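Trestholm Folding Laundry Table, four months in

I bought the Trestholm in October to replace a card table that had started to lean. It cost $68 and came from Jirkon in one flat box. Setup took 9 minutes, most of it spent getting the leg caps on straight.

The top is a good height for folding standing up. Knit shirts and dish towels stay where you put them, and the surface wipes off with a damp rag. 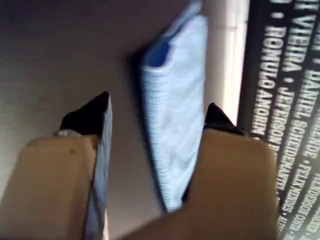
My old table was too narrow for a bath sheet. With this one I can fold a queen fitted sheet without half of it ending up on the floor, and a full load takes me less time than it did.

Two complaints. The leg locks are stiff and pinch if you rush. The table also rocks on my basement floor, so I put a felt pad under one foot.

I looked at the Cendness table too. It has a shelf underneath and sells for $117, and the shelf wasn't worth the difference to me.
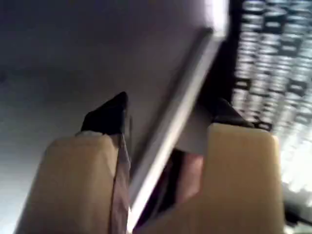
Who should buy it

Anyone who folds in a small room and needs the table put away afterward. If yours will stay up all year, get something heavier. 4 out of 5.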